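Bench Automation, Section 4: Keeping a Two-Arm Folding Cell Honest
Course handout, Fustonthorpe, 2025-11-06

Bring this sheet to the bench. The cell is the Skustex pair with the blue cloth cover, working on single orange towels. The Jestham maintenance guide says it needs "minimal attention." Read that as a sales claim until your own log supports it.

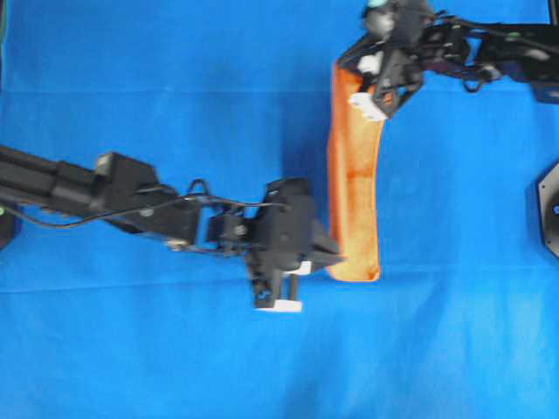
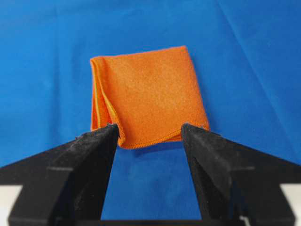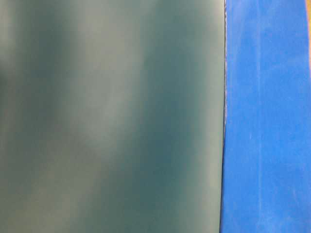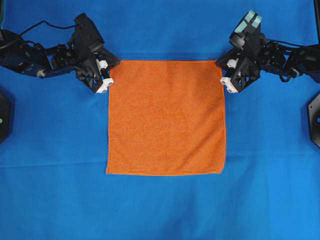
4.1 Before power
Pull the cover tight and square. A crease under the towel can look like a hem to the vision software, and the guide's remark that the software "adapts" comes with no test behind it. Check the bolts at both bases by hand. Follow each cable from base to wrist and move the joints through their range with the brakes off. A loop that clears at rest may still snag at full reach.

4.2 Fingers
Lint is the usual suspect when a pinch slips. Wipe the fingertips every 200 cycles. The guide says 1000, a number I have never seen justified, and I suspect it came from a cell handling something less fuzzy than towels. Do not use solvent on a pad until you know what it is made of.

4.3 Homing and camera check
Home one arm at a time. Then run the corner routine 20 times with a flat towel and write down every miss, including the ones you think were your fault. Look at the raw view from every camera. If one of them shows you mostly blur, find out what is in front of it before you touch the focus or the calibration file. Recalibrating over a blocked view gives you a file full of nonsense with a green check next to it.

4.4 Reading the log
The Mekonnen logger reports "success" when the grippers close. It has no idea whether there was cloth between them. Our August log lists 2948 successful grasps, and I would not defend that figure in front of anyone. Compare a stretch of the log against the video and mark the disagreements in pencil.

For next session: bring your miss sheet and one line from the guide that you tried to confirm and couldn't. Section 5 covers replacing a wrist servo.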